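Home Machines Interest Group
Minutes of the regular meeting
Monday evening session, held online

Chair: Azadeh Rahimi
Present: 19 members. Apologies from the Stonon table.

1. Opening and last meeting's minutes

Minutes from last time were approved with one fix: the Lallimen floor scrubber was tried in the stockroom, and the shop front hasn't been attempted yet. Azadeh thanked everyone for getting the hang of video calls so fast.

2. Dishes: can a machine load a rack yet?

This was the big item and took up most of the evening. Azadeh put two wrist camera pictures up on the shared screen.

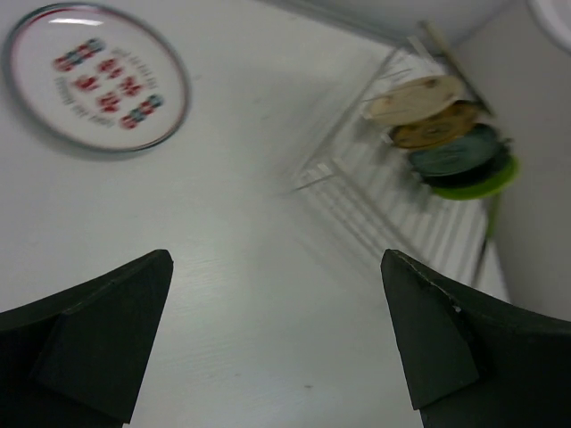
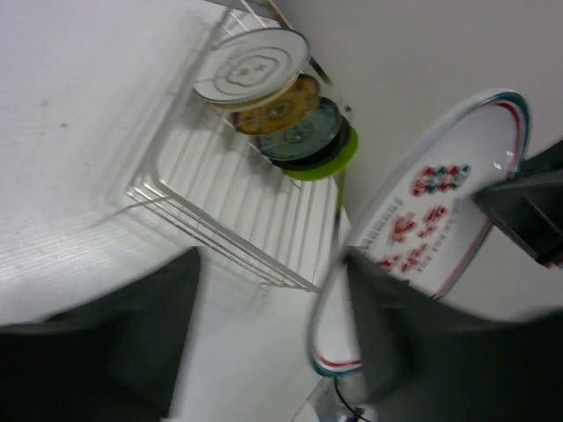
Azadeh said she thinks plates are the best household chore to argue over right now, and most of the group agreed with her (loudly, at one point, until people were asked to mute). A plate is stiff, it keeps its shape, and it has an obvious home in a rack. Compare that with a fitted sheet! If we want to know how near we are to real help in a kitchen, plates are a fair place to look.

Points raised in discussion:

- Picking up a plate that lies flat on a table is harder than it sounds. The rim sits low and there's very little room to get a finger under it. People slide a plate to the edge of the counter without thinking about it. Several members would love to see a machine learn that same trick.

- Slots are the next problem. A plate has to be turned up on edge and lined up with a gap, and a small error in the angle means it rides on top of the wires. The more plates already in the rack, the less room there is for fingers.

- Mixed dishes matter. A cafe has stacks of the same plate, but a home has whatever has piled up over the years. The Clarden group wants any test we run to use odd plates in different colors and sizes. Agreed without a vote.

- Speed. One member asked if anyone would put up with a slow machine. Long talk on this. The general feeling was yes, if it can be left alone while you're asleep or at work. A machine that needs watching has saved you nothing.

- Breakage. Kiani kitchen staff would accept a chipped plate now and then but not glass on the floor. Azadeh asked that we write down drops and chips separately in our own trials.

Azadeh's own view, recorded at her request: "Yes for parts of it, no for the whole job, and I'm more excited about the parts than I have been in years." She feels that moving a clean plate to a rack is within reach on a good day. Scraping, soaking and deciding that a pan needs another go are still a person's work.

3. Home trial plan

We agreed on a simple trial that any member with access to an arm can run. It will be 80 tries in all, split into sets of 8, with the plates shuffled between sets. A try counts only if the plate ends up standing in a slot and stays there after the gripper lets go. If a person touches anything during a try, it is scored as a miss and a note is made of what the person did.

There was some back and forth on whether to allow a rubber mat under the plates. Decision: bare table for the first round, mat allowed in the second. Stonon will be asked by email whether they can join.

4. Shop floor report

Lallimen sent a short written report. The scrubber does well in long open aisles and poorly near the pallet wrap, which gets caught in the brushes. Staff have started picking up loose wrap before each run, and they say the floor looks better even on days the machine stays parked. Shelf restocking is still done fully by hand. Clarden is keen to try box moving next and will bring a plan.

5. Money

The shared fund stands at $1,799. A request to buy a set of spare fingertips was approved. The request for a second arm was put off, with a lot of sighing, until the trial results are in.

6. Other business

A member asked if laundry could be next. Towels only, was the reply, and even that got a cheer.

7. Actions

Azadeh: write up the trial rules and send them out.
Clarden: list of plates to use, plus the box moving plan.
Kiani: a one-page note on what breaks in a working kitchen and how often.
Lallimen: try the scrubber in the shop front after closing.

Next meeting in April, online again. Link to follow by email.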